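The towel on the rail

Small bathrooms, smaller budgets, and why the hand towel gets the last word. By Maximiliano Nieto

Half past seven in the morning, January, Larnelby. Rain on the skylight. I have been asked to write about bathrooms and I'm thinking about towels. One towel, mainly. Hand size, striped, the sort you get given and never choose.

Quick background. My flat has a bathroom you could cross in a stride and a half. Basin, loo, shower, a window that opens onto somebody else's drainpipe. No cupboard. For years the hand towel lived on the door handle, then on the edge of the basin, then on the floor, mostly the floor. Guests dried their hands on their jeans. Nobody complained, but my sister brought her own towel at Christmas and that told me enough.

So, a fix. Nothing screwed into the tiles, the landlord won't have it. A free-standing rail, something for the soap, a towel that's worth touching. Fifteen minutes' work, I thought. It took most of a week, becuase I got interested.

Start with the soap. Bar soap is back, or it never went, depending who you ask. The trouble is always underneath. Leave a bar on a flat surface and by evening it sits in its own glue. You want slots. Slots let the water go and the air come up, and the bar lasts. Ceramic dishes look lovely and mostly have three little holes, no use at all. Plain plastic does it better. Rinse it under the tap when you do the basin, stand it on its side for ten minutes, finished.
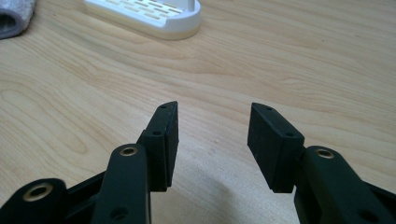
Wood is the other argument. People are nervous of it near water, and fair enough, I've ruined a shelf. But pale wood warms up a cold little room like nothing else, and if it's sealed and you wipe it, it copes. Wipe it the same day. Not the next day. I keep an old cloth for exactly this and it's the hardest working thing I own.

Then the rail. I went to Rivas, the hardware shop on the hill in Wostard, where they've got 72 sorts of hook and will tell you about every one. Came away with no hooks. What you want for a hand towel, they said, is a bar you can get at from both sides. Rings bunch the cloth up and the middle never dries. Hooks are worse, and they stretch the loop till it goes. A plain bar, towel hung over it in half or thirds, edges level. Air on both sides. That's the whole science.

Folding, though. There is a fight to be had here. My mother folds in thirds lengthways, hem to the back, so the front is one clean tall strip. My sister folds in half and half again, like a napkin. Hotels do thirds, I've checked. For a narrow bar thirds wins easily. The stripes run straight down, the raw looking bits are tucked out of sight, and when you pull it to dry your hands it doesn't slither off the back.

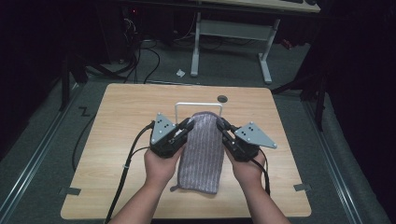
Tall and narrow: a striped cloth folded slim in front of a white wire frame.

Do the folding on a table first. Not in the air, not against your chest with your chin holding the top (we've all done it). Flat down, smooth it outwards with your palms, bring one side in, then the other. Pinch the corners, lift, hang. If one side drops lower than the other, leave the bar alone and move the cloth. Takes seconds when you've done it a few times. First few goes it'll look like a dropped scarf.

What towel? I asked at Plalov, the linen place by Wostard station, and got a proper education. Weight is what they sell you on. The thick ones go up towards 800 grams a square metre, and they feel marvellous in the shop. In a bathroom with no heating they stay damp until Thusrday, as my gran would have put it. For hands, go lighter. You want loops though, proper terry loops, as it's the loops that do the drinking. Run a thumb across them. If they spring back, good. If they lie down and stay down they've been softened to death at the factory.

Check the hem too. A woven band at the end, flat, stitched straight. Hems shrink at a different rate to the pile and that's why old towels go wavy at the ends like a bit of bacon. Pull the hem gently square while it's still damp from the wash, both hands, one at each corner. Then a good shake.

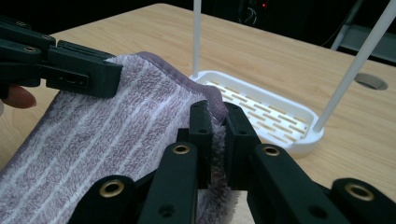
Stripes over plain, in my view, for a practical reason. Plain shows every smear of toothpaste. Stripes break it up. They also tell you straight off if the towel's hanging crooked, so you can put it right on the way past. Soft colours go with more. I had a bright orange one once, and it was like being shouted at while brushing my teeth.

Washing: no fabric softener, ever. Almost 10 years I used it and wondered why my towels just pushed the water about. A splash of white vinegar in the drawer now and then instead. Warm wash, not boiling. Change the hand towel more often than you think, twice a week if there's more than one of you.

My sister was back last weekend. She used the towel on the rail, then refolded it her way. I've put it back in thirds.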